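Products > Simulation > Gripper Evaluation > Kerkasine Bench

Overview Grippers Camera Mounts Controllers Licensing Support

Kerkasine Bench: Gripper and Camera Comparison Package

Kerkasine Bench is a software package from Nakbridge for comparing end effectors, camera mounts and arm controllers in simulated rooms before hardware is ordered. The user picks a robot model, a gripper model and a camera mount, loads a room, and runs the same task file against each combination. Results are written to one table per run.

The package is meant for integrators who already have a short list and need to cut it down. It does not design grippers and does not tune controllers automatically.

Wrist view

The wrist mount places the camera behind the gripper base, looking out along the fingers. Most of our users start with this view, as it shows finger spacing and pad angle in every frame. The cost is that the base takes up part of the picture. With a broad base, the lower center of the view is lost, and any target directly under it has to be found by another camera.

Wide pads are easy to locate against a dark room. Pale gray pads over a pale surface are harder, and a detector trained only on high-contrast rooms will drift here. We recommend testing pad color and surface color together.

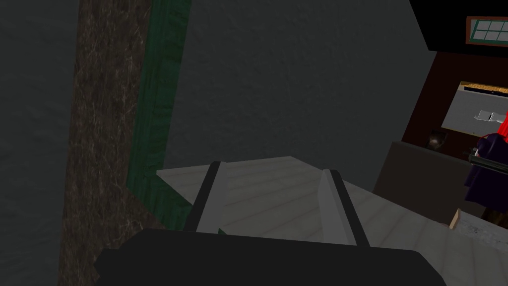

Torso view

The torso mount sits high on the body and looks forward over both arms. It is the better choice for two-arm work and for approaching doorways, where the wrist cameras seldom show both sides of the opening at once.

Points to check when comparing torso mounts:

- Whether both grippers stay in view through the full reach of the task.
- How much of the lower image is taken up by the robot's own body.
- How the controller handles camera tilt. A steep tilt puts walls and floor on a diagonal, and some vision code assumes a level horizon.
- Whether a black gripper can be separated from a dim room behind it.

The last point causes more failed runs than the other three. Slim black fingers against an unlit doorway give the detector very little edge to work with. Raise the room light one step and repeat the run before blaming the gripper.

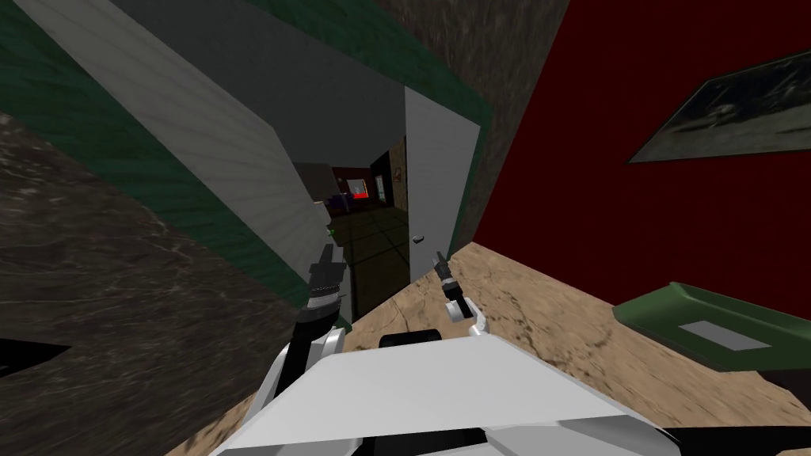 Source: Nakbridge, Kerkasine Bench, simulator render

Door tasks are supplied in two forms, open and closed. The open form scores clearance on each side of the body. The closed form scores the grasp on a round knob, which slim fingers handle poorly at low grip force. If your site uses lever handles, swap the knob part in the room file.

Gripper models supplied

The standard library holds six gripper models. Four are parallel types with flat pads, and the remaining two have slim fingers. The Pistden parallel model is the default. It has the simplest contact shape and runs fastest. The Gunn slim-finger model needs a smaller contact step, and run time rises to match -- around five times the default on our test machine.

Pad friction, closing speed and maximum force can be edited. Finger length cannot be changed without rebuilding the collision shape.

Open-finger baseline

Every comparison should begin with an open-finger baseline. The gripper is spread, nothing is commanded to close, and the arm is moved through its path. This gives the position error of the arm and controller alone. Subtract it from later results. Users who skip this step tend to report controller error as gripper error.

Run the baseline over large flat areas as well as cluttered ones. A streaked panel with few corners gives a depth estimator little to hold on to, and the error there is often the worst in the room. Trim strips and floor edges help. 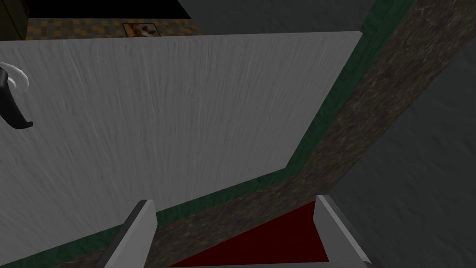

Log the baseline at the same frame rate as the task runs. Mixed rates will load without a warning in the current release, but the columns will not line up. A check is planned for the November release.

Controllers

Position and force controllers are included. An outside controller can be connected through the socket interface. It must answer within one simulation step or the run is paused, and paused runs are marked in the table.

Known limits

- Soft pads are treated as rigid with added friction.
- Cable drag on the wrist is not modeled.
- Camera noise is the same for all mounts unless set by hand.

Technical contact: Angus MacRitchie, Nakbridge
Page revised September 20, 2026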